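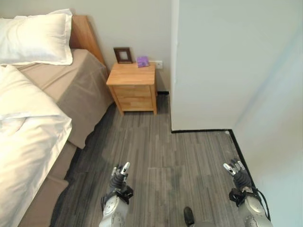 ## Let the old goalkeeper play

I've been following Rillcombe since I was small enough to be lifted over the turnstile, so forgive me if I go on a bit. Everyone in town seems to want Sunee Kaewkla dropped after those three goals against Greltley, and I can't join in, much as I like a good grumble on the walk home.

Two of the three took a deflection! The third was a poor kick, I'll grant you, and she knew it before the ball had landed. But a goalkeeper does so much that never gets into a match report – the shouting, the pointing, the way she settles a back line that has changed in almost every game since June. We had 2,846 people in the ground that night, and I'd guess most of them remember one kick.

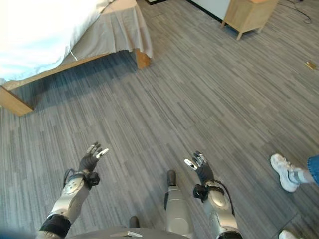
Usa Thongsuk wrote to me that I'm being sentimental, and that Apinya Phromma has waited six months for a start and won't wait forever. She has a point, and I'd love to see Apinya get the cup tie at Trarkevent. Give her the full match, too, with no looking over her shoulder. For the four league games left, though, I'd keep Sunee in and let the girls in front of her hear a voice they know.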